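**Ticket 478: Arm at sorting table stops after closing on the part**

Opened: September 17, 2021
Opened by: Tincuța Tudose, packing and sorting, Staltemstead
Assigned to: Pîrvu (automation support)
Priority: normal

### What happens

The arm at the sorting table goes down, closes on the part, and then it does not lift. It stays in this position and the panel shows "waiting for operator". If I press Continue, it lifts and goes on normally until the next part of the same kind. It happened 8 times in one shift. With the balls I did not have this problem yet.

Before the arm we were two persons at this table and we sorted everything by hand into baskets. Now I am alone at the table and I have also the label station on the other side of the room. This was the plan from Grinura when they installed the arm: one person looks after both places. But when the arm is waiting I must walk back each time, and the labels are then late. So for me it is not a small problem, even if the fix is only one button.

### What I checked already

1. The air and power are in order, no red light on the panel.
2. The cloth. I pulled it flat at the front, because I thought a wrinkle maybe lifts the part. No change.
3. The cable to the gripper. It has enough slack when the arm is down and it does not pull.
4. Restarted the program from the panel, two times. After the restart it was good for a while and then the same stop came again.

The position is always like in the photo, fingers closed on the red block, the one with the small nub on top. The red cylinder stands right behind it. The green ball is farther back.

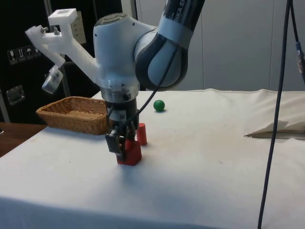 ### Answer from Pîrvu

Thank you for the clear report. I read the log from the panel. All 8 stops have the same message: "grip width not confirmed". The program compares the opening of the fingers with a number saved for each kind of part. If the difference is too big, it waits for a person.

Two questions:

- Did you receive a new batch of blocks this month?
- Does it also stop when no other part stands close to the block?

Please do not change the grip force for now. I know that the menu allows it.

### Reply, Tincuța

Yes, there is a new batch. Peko brought it from the store room, and he says the old boxes are finished. I put an old block and a new block next to each other and I can feel a small difference with the finger, but I have no tool to measure it.

For the second question, I moved the cylinder to the far side of the table and ran 22 blocks, only new ones. It stopped 5 times. So I think the cylinder is not the reason.

I did not touch the grip force.

One more thing, and I don't know if this is the correct place to write it. When the arm waits, there is no sound. At the label station I have my back to the table. My colleague who was here before would simply call me. Can the arm make a beep, or can there be a lamp? The evening shift asks for the same.

### Answer from Pîrvu

I agree about the cylinder. I changed the accepted width for "block" so that it covers both batches. You don't need to restart anything, the panel takes the new value at the next cycle.

The beep is possible, the panel has a buzzer which was switched off during the installation. I switched it on for "waiting for operator" only. A lamp must be ordered and needs an approval from Grinura, so I opened a separate request for this. Realistic date is October.

### Reply, Tincuța

Ran the full afternoon with new blocks. No stop. The buzzer works, I tested it by holding one block back, and I can hear it at the label station also when the tape machine is running. It is a bit loud for the people at the desk near the door, they asked if it can be lower.

**Status:** width problem solved. Ticket stays open for the buzzer volume.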